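Home Articles Opinion Archive Contact

Against the Success Rate

Melati Entili
28 Jan 2018

Most papers on robot manipulation that crossed my desk last year reported one number. The robot tried a task a certain number of times, it succeeded in some share of them, and the share was printed in bold in a table next to the shares of two or three older methods. I want to argue that this number, as commonly reported, is close to useless for anyone who has to choose between methods, and that the remedy is cheap enough for any laboratory to adopt.

Take the recent work from Lultau on learning from demonstration. The method is sound. A person guides the robot through a task, the recorded motions are cut into short segments, and a network is trained to predict the next segment from the wrist camera and the joint readings. The group collected 1564 demonstrations over a winter, a respectable effort for a laboratory of that size. The evaluation then consisted of 13 trials per task. A difference of one success in 13 moves the reported rate by nearly eight percentage points. The gap between the new method and the older one on the folding task was smaller than the effect of two lucky trials, and yet the text calls it an improvement.

I don't single out Lultau for carelessness. They followed the custom of the field, and they at least printed the number of trials. Many don't. The custom comes from a time when a robot needed an afternoon of repair after each hour of work, and 13 trials was all that could be had. Hardware is better now. The hands we use at Rarkberg ran more than 500 trials in December with one tendon replaced. The cost of a trial has fallen a long way and the number of trials in papers has hardly moved.

What the number leaves out

A larger sample would fix the noise. It wouldn't fix the second fault, the one that concerns me more: a success rate has no memory of how a trial failed. A hand that closes a centimetre short of the cloth and a hand that drags a glass off the table both score zero. The first wants a small correction to the depth estimate. The second should not be let near a kitchen. An engineer at a firm reading the table cannot tell which she is buying.

Cloth makes the fault plain. A rigid block is either in the hand or it isn't. With fabric, the fingers may pinch one layer where two were wanted, or catch a fold that slips out during the lift, or push the whole sheet along without gripping it at all. Each of these has its own cause. The one-layer pinch is a matter of fingertip height. The slipped fold is usually a matter of grip force, and the pushed sheet follows from the angle of approach. A method can cut one of the three by half while making another worse, and the success rate will stay where it was. The authors will then write that their change had no effect, and someone else will waste a season finding out that it had two.

The Wadeck protocol was meant to deal with this. It asks for a failure code for each trial, chosen from a fixed list. In practice the list is too long, and two people coding the same recording often disagree. The Hao group dropped it after a single study. I think they were right about the list and wrong to drop the idea. Codes can be few. They need only separate failures that call for different repairs, and the people who repair the robot already know what those are.

There is a fair objection, which is that tables of failure codes don't compare across laboratories. One group's slip is another group's late grasp. I accept this. Success rates don't compare either, given different cloths, tables and lamps, but they look as though they do, and a reader is more easily misled by a figure that seems common to everyone. I would sooner have local numbers that are plainly local.

Another objection is that reviewers want one figure and will reject a paper without it. Then print it, with an interval, in a sentence of the running text. The bold type can go to something else.

It also matters what is on the table. Too many cloth results come from a plain towel on a bare bench, under one fixed lamp. Pattern and creases both trouble a vision system, since a printed edge can be taken for a real one and a shallow crease can vanish inside the print. Clear glass nearby adds reflections and gives poor depth readings. A test set should contain these things from the start, and the paper should show them as the robot meets them, close to the hand and from the wrist.
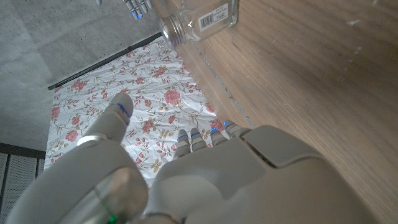
What I would ask of authors

State the number of trials for every cell of every table, and give an interval. Fix the number before the first trial and keep to it. Sort the failures into a handful of kinds, and say who did the sorting and whether they knew which method was running. Publish the recordings of the failures along with those of the successes – the failures first, if storage is short.

We have begun doing this at Rarkberg. Our last internal report was longer by one page, and the headline result got weaker once the interval was drawn round it. The approach angle turned out to be responsible for most of the pushed sheets, something we had missed through a whole year of bold percentages. The next version of the controller changes that angle and leaves the rest alone.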